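Samley Block Water Reduction Program: Progress Report to the Wirkard Fund
Reporting period ending 29th January
Prepared by Josefien Van Wijk, program lead 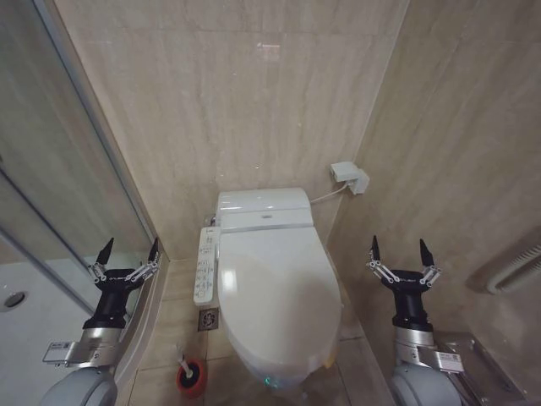

The grant covers leak detection, meter replacement and tenant billing reform across the two residential blocks at Samley. Work in this period concentrated on the meters and on the supply risers in the east block. Spending is within the approved budget lines, with one reallocation described under Budget.

Metering

The program is to replace 1,588 analog water meters with pulse-output units. At the close of the period, 891 had been replaced and registered in the billing database. The east block is complete except for apartments where access has not been arranged. Installation in the west block started on the lower floors and is moving upward by riser, so each riser can be isolated once and returned to service the same day.

Bohdan Koval's crew found that the isolation valves on the older west block branches often do not close fully. Where a valve passes water, it is replaced along with the meter. This adds labor to each visit and is the main reason the installation rate fell after the move between blocks. The valves were not in the original scope. The supplier, Plunach, has agreed to hold the contract price on additional stock until the end of February.

Leak detection

Acoustic loggers were placed on the east block risers and read overnight, when demand is lowest. Two risers showed continuous flow. On the first, the cause was a failed joint behind the access panel in the ground floor service duct, and the joint has been remade. The second has been traced to the section between the roof tank and the top floor but has not been opened. Repair requires draining the tank and is planned for February, subject to notice to tenants.

Night flow readings since the first repair are lower, but the series is too short to report a saving. Anong Srithong will issue the comparison when a full billing cycle is available.

Billing

The tariff model was revised after comments from the tenants' association. The fixed charge is unchanged. The volume charge now applies from the first unit, and the previous flat allowance is withdrawn. Nuanchan Petchrat has tested the model against past consumption data and found errors in the treatment of apartments that changed hands in the middle of a cycle. These are being corrected. Trial statements will go to the east block first, with no change to the amounts payable.

Budget

We moved $3,000 from printed materials to valve stock, under the reallocation clause in the agreement. Krum Karagiannis approved the transfer on behalf of the fund. Invoices from Khamphan for the logger rental are attached in Annex B. The final rental invoice has not been received and is shown as a commitment.

Next period

Complete the west block lower floors and begin the middle floors.
Drain the roof tank and repair the second riser.
Issue trial statements to the east block.
Submit a revised meter schedule reflecting the valve work.

One decision is requested from the fund: whether valve replacement may be treated as an eligible cost for the remaining west block apartments. Installation will continue on the present basis until a reply is received.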